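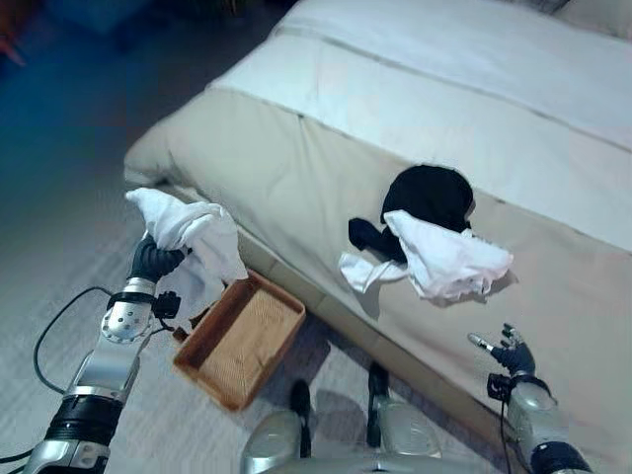
Surely a bed is for sleeping in, one of our guests wrote in the comments book in February, so why does mine keep turning into a shelf? We have borrowed the question for this report, as it puts the problem better than our application did.

Progress report to the Vachon Fund
Takumberg House, Plukodard
Bedrooms and Linen grant, second period

What we said we would do

The application promised to make the bedrooms at Takumberg easier to live in and easier to turn round between stays. It used the phrase "linen pathway" more than once, for which we are sorry. In everyday words, clean things should go on the bed or in the cupboard, used things should go in a basket, and the two should meet as seldom as possible.

Where we are

All 10 bedrooms now have their new duvets and covers. The covers are white, against the advice of everyone who has ever done the washing here, but white can be boiled and it doesn't need matching. The old collection, which included a good deal of brown and one galleon, has gone to the animal shelter, where we hear it is appreciated.

The upholstered beds stay. We did look at replacing them, as pale padding is a brave choice for a house where people eat toast. In the end the money went further on loose covers for the worst and a proper clean for the others. The padded side is still where everything lands. Guests come in, take off a black top, put it on the edge of the bed, and put a white towel on top of that. By teatime there is a mound, and whoever strips the room has to take it apart by hand to find out what belongs to the house and what is going home in a suitcase.

We have had four cases this period of a guest's own clothes going through the hot wash. Three were settled with an apology. The other was a cardigan, and is still being discussed.

Baskets and trays

The Pinum baskets came late and with lids. The lids were a mistake. A lidded basket is a small table, and within a day of delivery each one had a folded towel sitting on it, next to a cup. We took the lids off in the second week and they are now under the stairs, if the Fund knows of anyone in need of lids.

Open woven trays have done better. They sit low beside the bed, and a towel dropped from a reasonable height will usually go in. They hold less than a basket and look full sooner, so they get emptied sooner. We would like to move the remaining basket money across to trays and have put this in as a formal request below.

Turning the rooms round

When we applied, a room took most of a morning. It now takes 22 minutes if the guest has left it tidy, and whatever it takes if not. The order we have settled on is:

Lift everything off the bed and its sides first, one piece at a time. No armfuls.
White things that belong to the house go in the tray.
Anything coloured, black, or with a sleeve goes on the chair until it has been asked about.
Strip, make up, smooth the top.
Look under the bed. There is always a sock.

"One piece at a time" was the hardest to get agreed. It feels slow, and there is real pleasure in bundling up the lot and marching off with it. The cardigan went in a bundle.

What has not gone well

The hooks. We fitted hooks behind every door so that clothes would have somewhere to be other than the bed. They are good hooks. They hold dressing gowns, and behind one door a bag of onions that has yet to be claimed. The clothes are still on the beds. We think the doors are simply too far from where people sit down to undress, and would like to try a low rail at the foot end in a couple of rooms before spending anything more.

The labels have also struggled. House towels were to carry a sewn tag, and the first batch of tags came off in the wash in the order they were sewn on. The second batch is stitched on all four sides and is holding so far.

Money

We are slightly under on bedding, over on cleaning the upholstery, and exactly right on hooks. The full sheet is attached.

Requests to the Fund

To move what is left of the basket line to open trays.
To spend a small part of the hooks underspend, if one can be found, on two trial rails.
To let the next report come after the summer, when the house is full and the beds will be at their worst.

The linen cupboard is open to visitors on any Sunday afternoon. Please bring back the key.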